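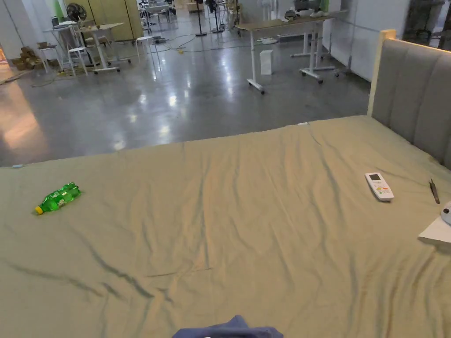
Gunārs Vasiliauskas is late, then he's early for the next thing, so we talk in the gap. He's got a phone in one hand and a bag of bread rolls in the other. He runs Lalleo, the guest house on Prendergast Street, nine rooms, breakfast if you're up for it. Before that he spent years in hotel laundry. Before that, nothing he wants to talk about.

I wanted to ask about sleep. He wanted to talk about sheets. We met in the middle.

"People come down in the morning and say the mattress was great," he says. "Same mattress as last year. Last year they said it was terrible. I changed the sheets. That's all I did."

What did he change them to? Cotton percale, plain weave, nothing fancy. He used to buy sateen, because guests like how it looks in the booking pictures. It's smooth, it has a bit of shine. It's also warm, and by July he was getting complaints every other morning.

"Percale wrinkles. Fine. It wrinkles. You're asleep, you don't see it."

He doesn't iron. Hasn't for years. I must have made a face.

"You think you want an ironed bed. You want it for a minute and a half, when you walk in with your suitcase. Then you lie down on it and it's gone." He did iron once, every top sheet and every pillowcase, and it ate the whole afternoon. Now he pulls things out of the dryer while they're still a little damp and puts them right on the bed. Pulls hard at the corners. The pillowcases get a press if there's time. There's usually not time.

Thread count comes up, as it does. He puts down the rolls.

"I had a salesman offer me 3,000. Three thousand! On what? There's no room on the cloth for it. They count every tiny ply in the yarn and then they add it all up and print it on the package." He won't say what his are. Says it's a low number and people would be rude about it. What he looks for is the staple, meaning how long the cotton fibers are, and whether the thing pills after a month. You can't tell that in the store. He buys one set, washes it over and over, and then decides.

One supplier, Drikley, he's stayed with since opening. Another, Dada, he tried for a season and went back to for towels only. "Good towels. The fitted sheets, no. Pockets not deep enough. You sit down on the edge and the corner comes off and hits you in the back."

Pocket depth is his big subject, it turns out there's a lot to say. Mattresses got thicker, then everybody added toppers, and the sheets didn't keep up. Measure the mattress with the topper on it. Then add 2 inches for the tuck, then buy. He says most of the people who tell him they hate making the bed have simply got the wrong size. 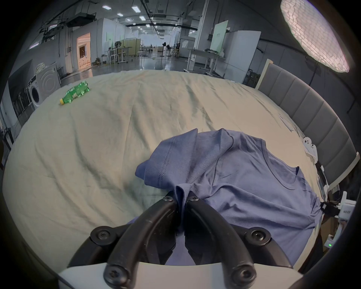

Blue T-shirt on the bed, cream sheet.

We get to what people sleep in. He has views. Old T-shirts, he says, are the best nightclothes ever made and he doesn't care who hears it. Soft from washing, loose at the neck. His wife buys him pajamas every winter and he wears them to take out the trash.

"Pajama sets are for opening the door in."

Guests leave T-shirts behind constantly. Also chargers, also one shoe. The shirts get washed and kept in a drawer till someone writes. Mostly no one writes. He had a man call from the airport once about a shirt with a hole in the armpit, very upset, and Gunārs mailed it the same day. "I understood him completely."

Color? He's gone off white. White was the rule when he worked laundry, you could bleach it, you could mix any piece with any other. But his own guests bring sunscreen and self tanner and face creams, and some face creams take the color out of things and some put color in. Beiges and creams hide a multitude. Not everything. Red wine he treats with cold water and dish soap right away, and if it's sat overnight he doesnt bother to hope.

How often should a normal person, at home, change the bed? He sighs at this one. He gets it a lot.

"Once a week. You want me to say two weeks. Everyone wants me to say two weeks." If you shower at night, if you sleep alone, if there's no dog, then OK, maybe stretch it. The pillowcase he'd change more often than that. Wash warm, not boiling hot. Half the detergent. He's firm on the detergent. Too much of it doesn't rinse out and the cloth goes stiff, and then people pour in fabric softener to fix the stiffness and that coats the cotton so it can't take up sweat. So then they feel hot and they go buy new sheets.

"I used to do 82 loads in a bad week. You learn what soap does."

His phone goes. He looks, doesn't answer. It's the boiler guy.

I ask about air, since he's mentioned it twice and not finished either time. Open the window when you get up, he says, and don't make the bed yet. Throw the covers back and leave it. Have your coffee. A bed that's been slept in is damp, you can't feel it but it is, and if you pull the comforter up straight away you're just keeping it in there. His grandmother hung the blankets over the sill each morning, and he thought it was for the neighbors to see. Maybe partly it was.

And the room itself? Cool. Dark. He spent real money on curtains and says it was the best thing he's bought, better than the coffee machine, which everybody photographs. Headboards he's neutral on. Padded is nicer if you read in bed. It does collect dust in the seams, so get the brush nozzle in there every time you vacuum, not once a year.

Top sheet or no top sheet. I'd been saving that. He's for it, a loyal top sheet man, but he's losing. Younger guests kick it down to the bottom of the bed, and in the morning he finds it in a ball. He still puts it on. Less comforter cover to wash, he says, and on a hot night it's all you need.

Does he sleep well himself?

"No. Terrible." He laughs, picks up the rolls. "I'm up at five with the bread. But the bed is very good."

The boiler guy is calling again. He takes it this time, waves, goes in through the side door still talking. Lalleo has rooms free from 15th September - call, he says, don't email, he doesn't look at the email.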